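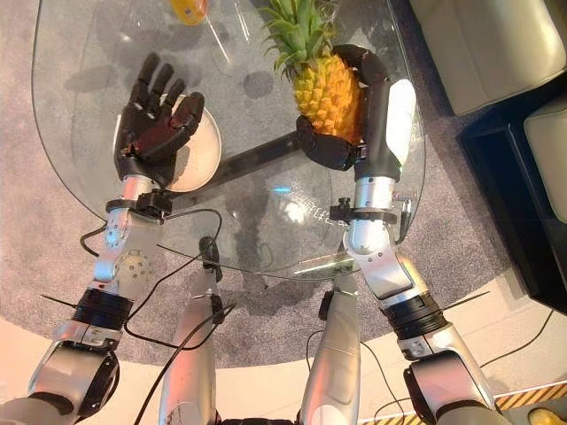 Joanne Tapley thinks the Fairweather trench stops short of the old town wall by 7 meters, and that we should extend east before going any deeper. I disagree – the mortar in the lower course looks like wall footing to me.

April, 9 a.m. Washed and bagged the sherds from layer 3, 100 in all, mostly plain rims. Derek Sowerby to redraw the north section. Havport still owes us the 1:3000 map. Check the datum again before lifting the stair slab.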